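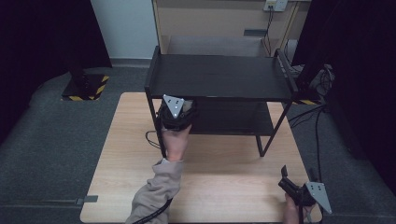
Kitchen bench storage in a rental, what's worth it?

jirkis_86
Posted October 31, 2021

Hi all, longtime lurker. We moved into a unit in Rudside a few weeks back and the kitchen is tiny, I mean really tiny. There's one run of bench, the sink eats half of it, and the landlord won't let us drill anything. Not even a hook! I've been looking at little two-tier racks, a shelf on top and one under, so the mugs and the spice jars aren't all fighting with the kettle. Before I go and spend money, do they really give you more room or do you just end up with a pile of stuff on two levels? Everything I own is currently living on top of the microwave and my partner is losing patience with me.

plumtart
Love mine. I've got bowls up top and tea, coffee and sugar underneath. The thing I'd check is the gap between the shelves. My first one had such a short gap that I couldn't get a jam jar out without tipping it, and I ended up giving it to my sister, who keeps seedlings on it.

Bouvier
I'll be the grump then. I had one for two years and got rid of it. You can't wipe under the thing without taking everything off, so you don't wipe under it, and then one day you move it and there's a colony of toast crumbs. Clear the bench and put the stuff in a cupboard. How many mugs do two people need?

plumtart
Bouvier, some of us don't have cupboards! Mine takes a minute to lift and wipe, I do it when I do the stove.

Bouvier
Fair enough if you're that organised. I'm not and I reckon most people aren't.

jirkis_86
We've got two cupboards and one of them has the hot water unit in it, so that's that idea gone. Mugs: eight. I know. They were presents.

SandrineLeclerc
Hi neighbour, I'm in Rudside too! Can I suggest measuring from the bench up to the bottom of your overhead cupboards before anything else? I bought a rack without doing that, got it home and set it up, and then there was no room to stand anything on the top shelf except a tea towel. Felt like a right galah. I took it back and got a lower one for $26 from the homewares place on Vullerness Street, the one next to the bakery, and it's been fine. Wobbled a bit at first but I think that's my bench, which slopes toward the sink (old building, everything slopes).

gumnut
Stick some felt dots under the feet. Stops the wobble and saves the benchtop, and if you're renting you do NOT want to be arguing about scratches when you move out. Ask me how my bond went.

plumtart
How did your bond go?

gumnut
Badly. Four little half-moons in the laminate and they wanted to replace the whole bench. We settled on a bit less than that but I'm still cross.

Bouvier
Another vote for no rack, I see.

gumnut
Nah, I've still got the rack. I love the rack. Just use the felt.

tallyho
Metal or bamboo? I had bamboo and it went a funny colour near the sink and smelt a bit like a wet dog. I'd only go metal now. Don't cram it either, I leave a clear patch in front so there's somewhere to chop an onion.

plumtart
My bamboo one is fine but it lives nowhere near water, so yeah, maybe.

jirkis_86
You're all legends, thank you. Measured last night and there's 42 cm under the overheads, so a low one should fit with mugs on top. Going with metal and felt dots. Sandrine, I'll try the Vullerness Street place on my way home. Bouvier, I promise to wipe under it, and I'll cull the mugs in December when my mum's been and gone, because six of them are from her.

Bouvier
Keep the six then, for pity's sake. Cull the other two.

SandrineLeclerc
They shut at five, by the way, and the parking out the back is for the bakery only. I got a ticket.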